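Small drawers and makeup palettes — how do you sort them?

glossgoblin_60
I've got a little white drawer cabinet with a pink panel and a blue drawer, and more palettes than sense. Do I go by color or by size?
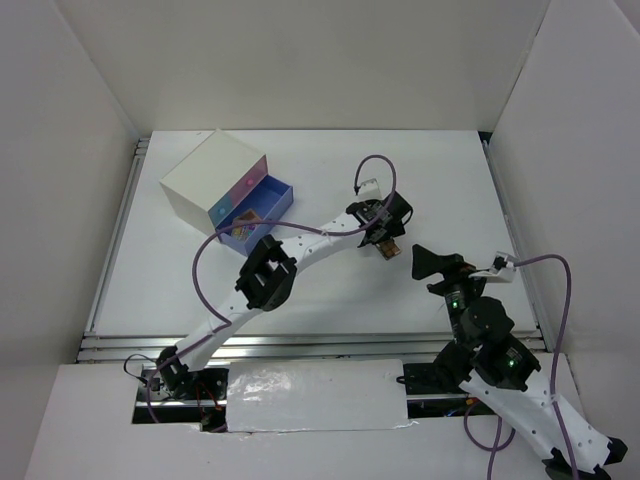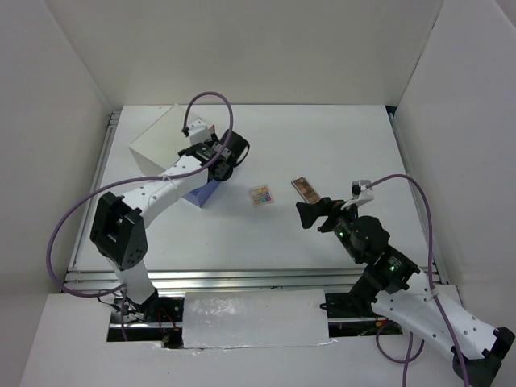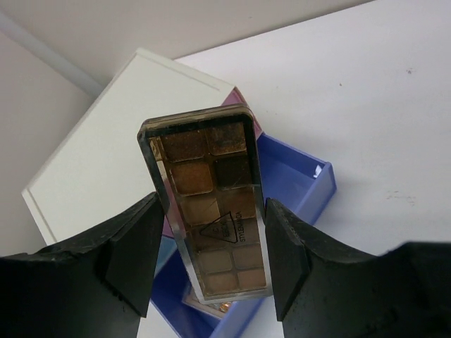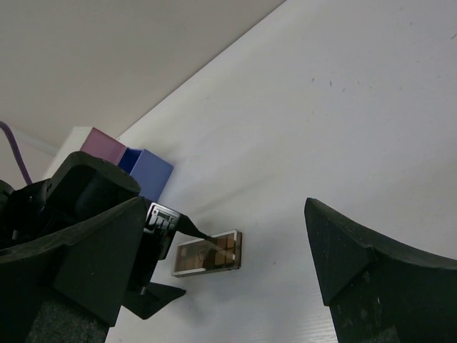 Third one: the browns with twelve pans. Fourth: clear lid, coppery shades.

ulvillemom
By color! Browns in one drawer, brights in another. I did mine in March and I still love it — mornings are so much faster.

drawerfan22
Size. Measure the drawer first.

peachtin
Toss anything that smells off, then sort what's left.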